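Chapter 3
Ratings and the Television Audience

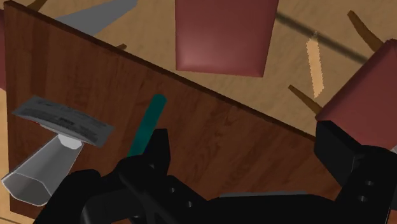 Ekene Olaniyan and Wubit Assefa

A rating is the share of all homes with a television that watched a given program. When the drama Restby opened in February, its producers knew the figure by the next morning.

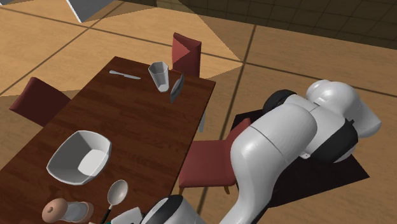

They also knew its limits. The number came from a panel of 3,280 homes, and it did not show whether viewers liked what they saw. This chapter begins with how a panel is chosen.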